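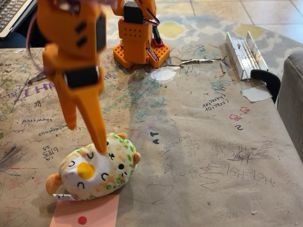
Figure 1. Plush cat with a speckled body, on paper-covered table.

Visitor Flow and Booking Practices at the Ramardale Canopy Course
Student Project Report, Tourism and Recreation Management
Prepared by Berenice Barrera
Project advisor: Hildegard Kuhlmann

1. Purpose of the Project

This report examines how guests at the Ramardale Canopy Course book, check in, and move through the site before a guided tour. The course was selected for its mixed clientele, which includes families staying in Ramardale and day visitors who arrive by way of the Fuentealba road. The project was limited to ground operations. Harness inspection, guide certification, and line maintenance were outside its scope.

2. Method

Booking records for March were provided by the operator with guest names removed. The records covered 673 reservations and 1104 individual guests. They were exported from Radusix, the reservation system used at the front desk, and sorted by departure time and party size. Two site visits were also made to observe check-in, the safety talk, and the walk to the first platform.

3. Findings

Late arrival was the most common cause of a delayed departure. Confirmation messages gave the tour start time but did not state when guests should report to the desk. Many parties therefore reached the parking area at the moment their tour was due to leave.

The 11 a.m. departure was the most heavily booked. It also shared the gear room with guests returning from the previous tour, and the single doorway became crowded. Waivers caused further delay, as guests who had not signed online completed paper forms at the same counter where helmets were issued.

Signs from the Jekby trailhead were clear as far as the picnic area. Past that point, two paths lead uphill and only one is marked.

4. Recommendations

The confirmation message should list a report time separate from the tour time. Paper waivers should be moved to a table outside the gear room — the covered porch would be suitable in most weather. A second sign should be placed above the picnic area.

5. Limitations

The records cover a single month outside the summer season. Walk-up guests were entered under the time of payment, so their waiting times could not be calculated.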